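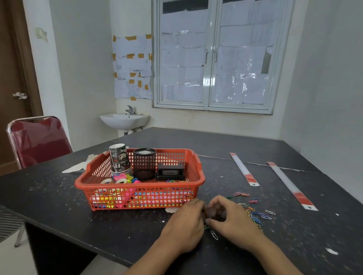 Paper clips, coffee cups and the orange-red basket

To: Genness Newcomers discussion list
Date: 27 Aug 2025
Subject: Re: Bus to Sumik and the packing shed workers

Hello everyone,

Thank you for raising this, and forgive me for taking so long to reply. I've read the message over several times and I'd like to answer it properly, so put the kettle on.

> I rode out to Sumik last week and talked with a few of the seasonal workers
> from the Vidadau packing shed. Now that the evening bus has been dropped they
> can't get to the English class, the clinic or even the bank without asking
> the foreman for a lift. Does anyone know if the council looked at this before
> they cut the route? And is a petition worth the bother, or do they just file
> them?

To your first question, I don't believe they looked at it at all. I sat through the June meeting (a very long evening, and the chairs haven't improved) and the route came up as one line in the transportation item. Ridership was given as an average across the whole year. Well, of course it looks poor in February, when the bunkhouses are shut! From the first asparagus through to the last apples it is quite another bus, and anyone who has stood up all the way from Salcedo Road with somebody's rice on their toes could have told them so.

What bothers me more is the foreman's lift. I don't doubt that he's a kind man and I've heard only decent things about him. But a person whose permit is tied to one employer shouldn't have to ask that employer's man for a ride to the clinic, or to go and get advice about the very same employer. When we had the overtime trouble 4 years ago, the men who came to see us came by bus, in the evening, and they didn't have to tell a soul where they were going. I think about that a good deal. Take the bus away and you've taken away the bit of privacy they had, without passing any rule about it.
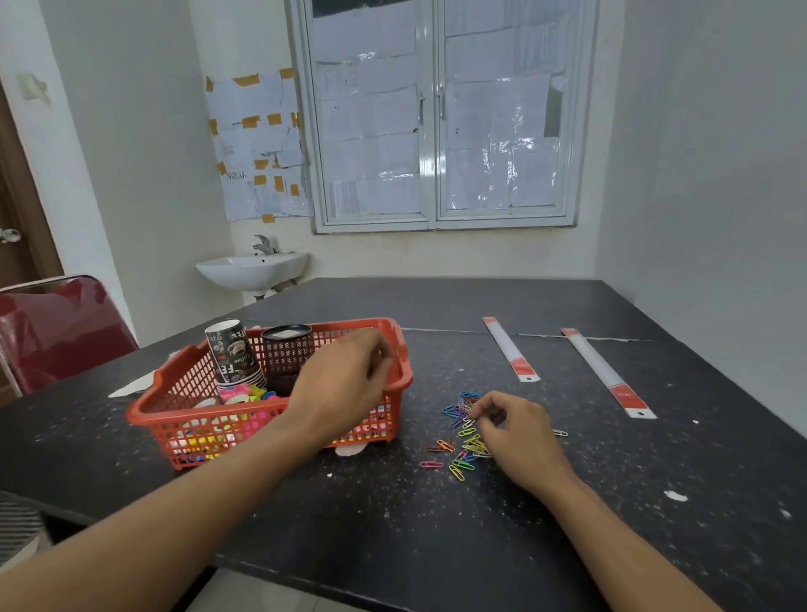
So on to the petition. Yes, I do think it's worth the bother, though I'd want it to go in alongside letters. The one for the Salcedo crosswalk had 126 names on it and was received and noted, and then we sat there and listened to them receive and note it. The thing that moved them in the end was 23 separate letters, some only a paragraph long and one in Spanish with a translation pinned behind. Councillors have to answer letters, or at least their office does, and an answer gives you something to hold them to.

I'd keep the ask small as well. Two evening runs a week during the season, one of them on class night, and a stop at the shed gate so that people aren't walking the highway shoulder in the dark. We can argue about the full timetable over the winter.

One caution, and I say it with affection because I know how keen we all get – please don't ask the workers to sign anything with their names and the shed's name side by side. Some will want to, and good for them, they're grown adults and it's their bus. But explain first that petitions to council are public and that anyone can read the list, Vidadau included. If they would sooner tell their story to one of us and have it go in a letter without a name, that's every bit as useful.

I'm happy to draft a sample letter and post it to the list, in plain English so it translates easily. If somebody has better Tagalog than mine (a low bar, I'm afraid) please write to me off-list. I also have the old timetable with the summer runs on it and can scan that for anyone who'd like to quote it.

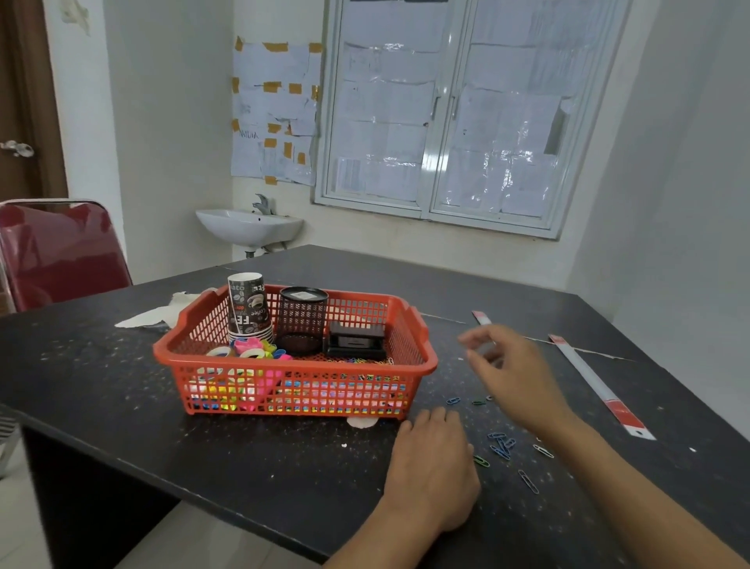
Tape, sticky notes and paper cups in the basket

Warm wishes to all, and do reply to the whole list if you know who holds the transportation file at the county now, as the name on the website is out of date.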